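About Kimen

Kimen is a small coding school with two teachers, one long room above a bike shop and a very well-loved whiteboard. We run evening and daytime programs for people who already write a bit of software and want to get properly comfortable with it, plus a beginners' stream for anyone starting from zero.

Salamatu Oyelaran and Panagiotis Georgiev started the school after years of working together at Nwosu, where they looked after the billing code and, more and more, the new hires. They found they looked forward to the mentoring more than the billing! Salamatu teaches the back-end units and databases. Panagiotis takes front-end, testing and the module on reading other people's code, which he'll happily talk about through an entire lunch break if you let him. 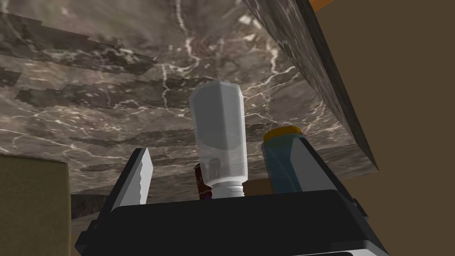
How we teach

Most of our classes happen inside one big shared program called Bredel. It's a booking system that students have been building, breaking and tidying up since our first intake, and you'll join it on your first morning. At last look the issue list was up to number 1684, so there's plenty left to do. You pick up a ticket, pair with somebody, open a pull request and get a review from a teacher and from another student. Then you fix what they found - and everyone has something to fix, teachers included.

We love this way of working because it's so close to a real job. You get old code with odd names in it, tests that were written in a hurry, and a colleague who did something clever in April and has since moved on. Learning to be calm around all of that takes practice, and we give you lots of it.
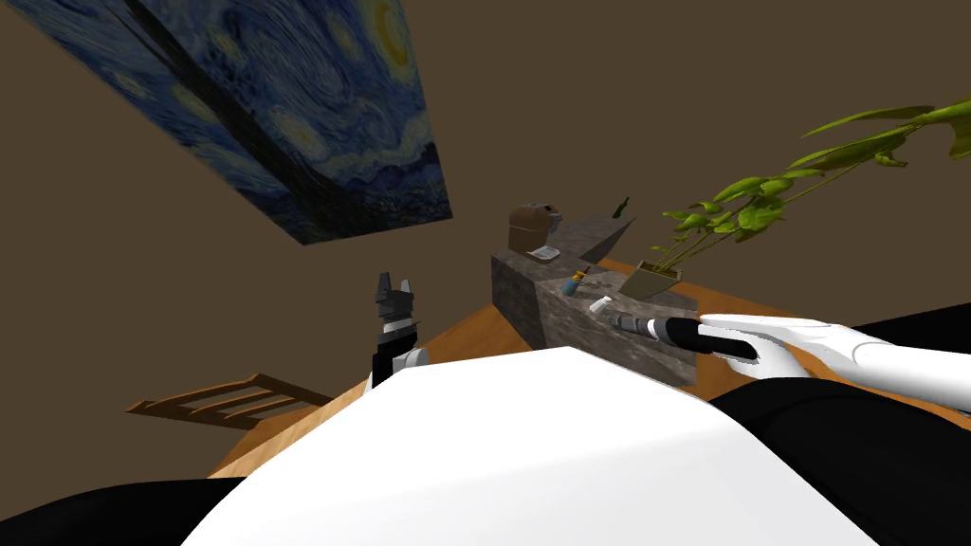
Reviews are done out loud in the afternoon block, usually with tea, and you're welcome to sit in on any of them even when your own work isn't up. Some of our students say they picked up more from listening to those than from writing their own tickets.

Nakidard nights

Once a month we stay open late for Nakidard, our free practice night. Bring a side project, a bug you're sick of, or a friend who's curious about programming. Former students come back for it all the time, and it's easily our favourite evening on the calendar.

Who comes here

More than 200 people have finished a program with us so far. We've had nurses, a piano tuner, uni students and quite a few working developers whose employers gave them the time off. You'll need a laptop and a willingness to ask questions in front of other people. If you don't own a laptop, tell us when you enrol and we'll lend you one for the length of the program.

Come and say hello

The door is open from 9 am, and the stairs are to the left of the bike shop.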